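May, late evening

Back from the Trurkside workshop a while ago and still have cable grease on my hands. I want to get this down before I forget which settings I ended with.

The two arms are both bolted to the white table now. I redid the left mount first thing after supper. The old bolts had worked loose again, so I drilled new holes a little farther in and used wider washers. After that I could lean on the base with my full weight and it stayed put. I should have done it that way in April.

Then the bus problem. The left arm kept dropping off the controller whenever the wrist turned past a certain point. I swapped the cable end for end, same fault. Swapped the plug at the elbow and the fault went away. The old plug had one pin pushed back in the housing. I put it in the jar with the other bad ones and wrote the arm and joint on a piece of tape.

I've settled on Tratden as the name for the whole setup. It was the name of the config folder and everything on the computer already uses it, so changing it would be more work than it's worth.

Most of the session went to the shoe and the box. Black shoe, cardboard box, both arms run by hand from the leader pair.
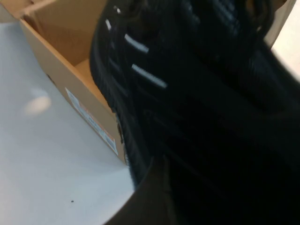
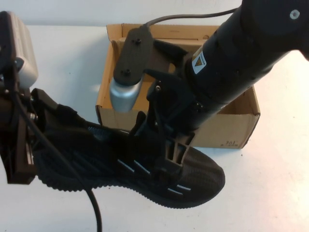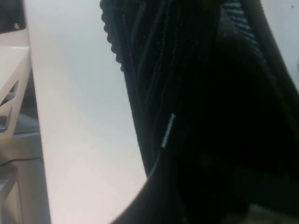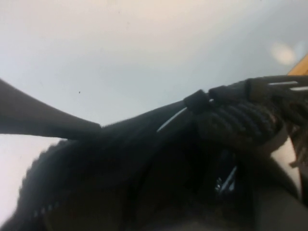 I'm still too fast on the leader arms. I move at the speed I would use with my own hands, and the followers come in late and then overshoot. Turning the gain down helped some. I went from the stock number to 400 on the shoulder joints and left the wrists alone. It feels heavy now, like pulling through syrup, but I can stop where I mean to stop. I'll leave it there for a few sessions and see if I get used to it.

The grip is the other thing. A shoe gives when you squeeze it, so the current reading climbs slowly and the old cutoff doesn't know when to quit. I wrote a second cutoff that looks at how far the finger has moved in the last half second. It needs testing on something stiff before I trust it. There's a block of pine under the bench that would do.

The log stopped at 2596 lines, and the last stretch of it is the same timeout message over and over. That was the bad plug, all of it from before the swap. I cleared the file and started a new one so I don't confuse myself next time.

Black on black is hard for the wrist cameras. With the exposure on automatic, the table goes bright and the dark parts close up. I locked it by hand, two steps up, and washed out the table a good deal, which I can live with. A gray mat might be the better answer. The Trumavik shop had cutting mats in the back last time I was there, but I don't remember if they went big enough for this table.

I also looked at covering the finger pads. There's a strip of Alcantara left over from the steering wheel job and I held it against one pad to check the width. It would need trimming on one side. I didn't glue it. I want to know how the bare fingers do first, or I won't be able to tell what changed.

Shut everything down at the wall, coiled the leader cables and swept up the drill shavings. My back is sore from bending over that table. It should go up a couple of inches on blocks, but then the mounts have to be checked again.

For next time:

- pine block, new cutoff, 5 tries each arm
- order 2 spare plugs for the elbow
- measure the table for a mat
- bring the short hex key back from the car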